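Filed under: Workbench, Grippers
4 comments | 105 shares

I finally swapped the Polgate fingers for the Hiltberg pair, and I'm so glad I did – the old ones kept letting go of anything soft (the plush fruit was hopeless!). 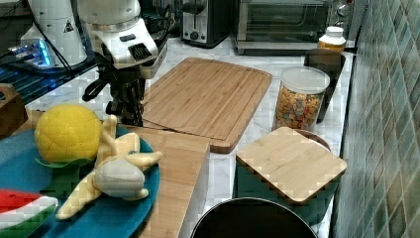
The Zidus controller took the change without much fuss, though I did have to redo the force limits twice.

Cutting boards are still my least favorite test, flat and slippery as they are.
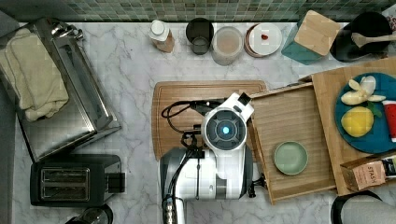 Is the Hiltberg pair worth the extra money? For soft items I'd buy it again, but for boxes the Polgate does fine.

We use cookies to remember your preferences. Accept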